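Children's Eye Screening, Medon District
Progress report to the Tornero Fund, second period

When we last wrote, we promised that the screening of first graders for lazy eye would be "well under way" by the end of winter. It is under way. We will leave the adverb to the Fund.

We have now examined 164 children in two schools. Of these, 59 were referred to the clinic for a full exam with drops, which is more than our proposal allowed for. Part of the excess comes from the younger children at the Bodnár school, who regard an eye patch as an invitation to look around the side of it. A child who peeks scores beautifully with both eyes, and then has to be tested again. We have moved from the elastic patch to the sticky kind. Complaints are up and peeking is down.

The wall charts gave us trouble as well. The room we were offered at Bodnár is shorter than the testing distance, so for the first two weeks we tested along the hallway, next to the cafeteria, until a Tuesday when lunch was moved up and nobody had told us. We now use the music room in the mornings and are out by 11:30.

Consent forms remain our slowest item. The form was four pages long and had been approved by everyone except the parents, who mostly left it in the backpack. The new one fits on one page and comes back in days. We would have liked to think of this in July.

The Zanell handheld screener arrived late but works well with children who don't know their letters yet. It does need a dim room – the music room has tall windows and no blinds – so we bought blackout cloth and charged it to supplies. The receipt is in the financial section, under an account name that makes it sound grander than it was.

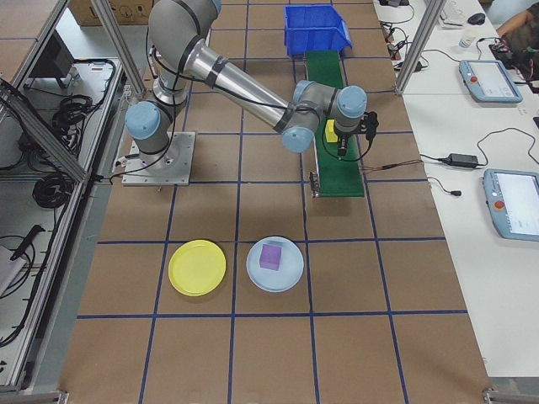 Clinic appointments are the other bottleneck. Families are being offered dates well into next term, and a referral is of little use to a six-year-old if the glasses come a year later. The clinic has agreed to hold two morning slots a week for our referrals, beginning next month.

For the next period we plan to finish repeat tests at Bodnár, start at the third school, and call every family that missed an appointment. We also ask to move the unspent travel money into interpreter hours. The travel line assumed we would be driving between schools, and so far they have been across the street from each other.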